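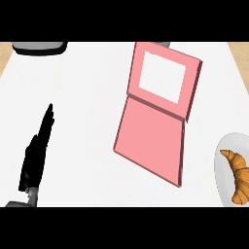

**Senero project, progress report to Madeck, March 2022**

We said we would have a working contour stage by now, and we do, with reservations. On the 400 outline drawings it groups line segments into parts well enough that I stopped checking each one. On the Horesport set, 1,533 gray-level pictures with ordinary clutter, it does much worse. Shadows get treated as parts. So do wallpaper patterns.

Zhuoran Hao has argued that a bigger set of stored part templates will fix this. We tried it, going from 100 templates to 305. Scores on the drawings went up a little and scores on Horesport hardly moved. I take that as a sign that the trouble sits earlier, in how edges are picked, and that more templates mostly help the model memorize. Zhuoran disagrees and is rerunning the test with a different split.

The claim in our proposal that the model "matches early human vision" should be dropped for now. The only support we have is a loose fit to reaction times from the Lu study, and a plain edge counter fits them nearly as well - I ran it twice to be sure.

Spending is on plan. The second workstation has not been bought, and I would rather hold that money until the edge stage is settled.

Next steps:

- replace the fixed edge threshold with a local one
- rerun Horesport with the template set frozen at 100
- send you the results, good or bad, in July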